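Workshop notebook, back bench
Saturday, July 24, 2021

Pedal steel for the Tirau record came back to me this morning (the band wants it on four of the songs now, they said two last week, so here we go). Changed the third string first thing because it was whining at me, then tuned up and left the whole thing to settle while I made coffee.
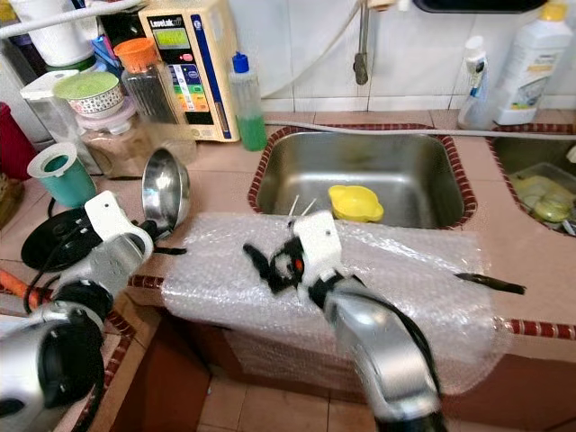
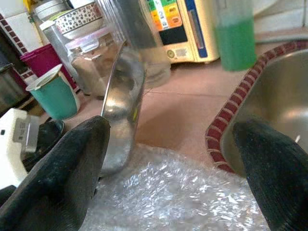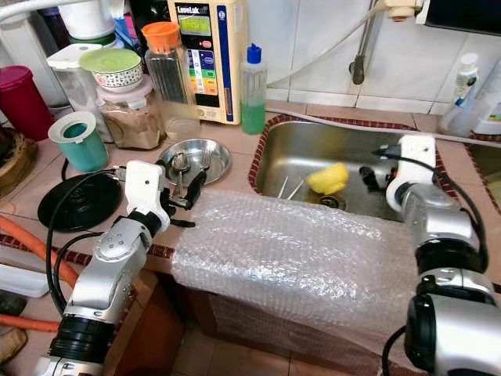
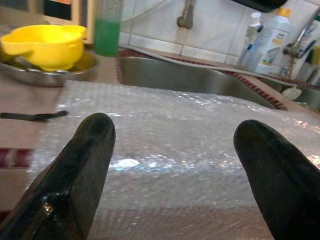

Kitchen counter, sink and all.

Do the new strings need to go on before every session? For this band, a fresh set at the start of the week is plenty, and after that I only swap the third string when it starts to sound thin or won't hold its pitch.

OK, on to the amp. The hum is back! It went away in April when I cleaned the input jack, and I was pretty smug about that, but there it was again as soon as I plugged in the steel. Tried another cable, same hum. Tried the other outlet, same hum but quieter. Then I moved the power supply for the pedals off the top of the cabinet and it dropped right down, so I think I've been blaming the jack for nothing. Still want to look at the ground wire on the reverb tank when I have the back off. If anybody uses the amp before then, keep the supply on the floor, left side.

Tempo for "Butberg" is 73, please write that on the chart. We've had it at 76 on the old demo and it feels like everyone is running for a bus. At 73 the fiddle has room to lean back and the second verse finally sits. I played along with the rough mix 6 times and liked the last two takes, the ones where I stay off the volume pedal until the chorus. The first few are way too weepy (I always do this, give me a sad waltz and I slide into everything).

"Clerkham" is still a mess in the middle. The bridge goes to the minor chord and my lever doesn't quite get me there, it lands a hair sharp. Backed the stop screw off a quarter turn, then a bit more, and now it's close. Check again when the room is warmer.

Rough mixes are on the Nishad drive, folder 11. Don't use the ones in the older folder, the bass is out of time with everything after the first chorus and I haven't figured out why yet.

Need: picks, a roll of gaffer tape, one more long cable, fuses for the amp.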